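The cable drawer, and how to empty it

Every home has a place where leads go to be forgotten. In Randi Ekström's flat in Vurholm it was the bottom drawer of a hall cabinet, and by April it would no longer shut. She gave herself an afternoon to deal with it, starting at 2 o'clock with a pot of coffee and an empty floor.

Ekström repairs radios for a living and has firm views on storage. Her first rule is to look at the surface of a thing before deciding where it goes. Dotted and textured finishes hold dust in a way that smooth plastic does not, so anything with a raised pattern gets a soft brush before it is put away.

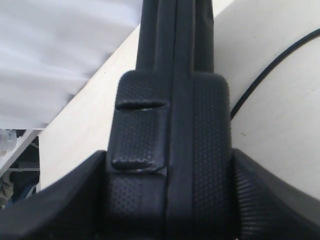 Fine raised dots on matte black: a dry brush first, then a cloth.

The brush need not be special. Hers is an old pastry brush, kept in a jar with 3 others. She works along the grooves and leaves any openings until last, tipping the item so that the dust falls out.

Next come the cases. Ekström owns two made by Dafis and one by Grondlow, and she dislikes all of them for being bigger than what they hold. Still, she says, a case with a good closure saves more leads than any clever knot.

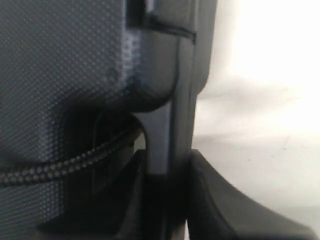 A zip usually fails from neglect. Dust collects between the teeth, the slider starts to drag, and someone pulls harder than they should. Where the teeth are small and rounded, like the dark beaded row running beside the dotted material in the picture, an old toothbrush gets in well enough. Brush along the line and then across it, and take extra care where the zip runs into a shadowed corner. A touch of candle wax will help a stiff one. Oil will not, as it marks the fabric and gathers more dirt.

Hard housings need less attention. Wipe the long edges, run a cotton bud down any narrow slot and leave the lead lying straight while you work — bending it sharply where it meets the housing is the quickest way to ruin it.
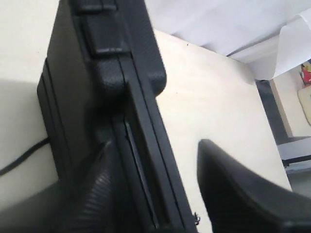 Coiling and hanging

Short leads can be coiled, in loops as wide as a hand. Anything longer than 2 metres Ekström prefers to hang. She has fixed a Cultgate rail inside the cabinet door, with 14 hooks, and 8 of them are already taken.
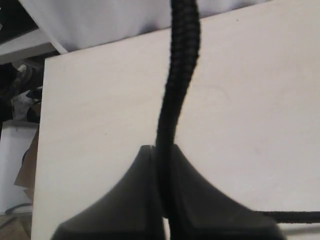

Braided leads cost a little more and are worth looking after. The woven sleeve frays if it is rubbed against a rough edge, and it remembers a tight fold for months. Let the lead hang for a day before coiling it. A thick black one will often keep a gentle S-bend as it drops, and there is no need to force that out. Check the weave by running it slowly between finger and thumb, and put aside any length that feels lumpy.

What remained in the drawer went into a bag for the recycling centre, apart from one grey adaptor that Ekström could not identify and has decided to keep until the summer.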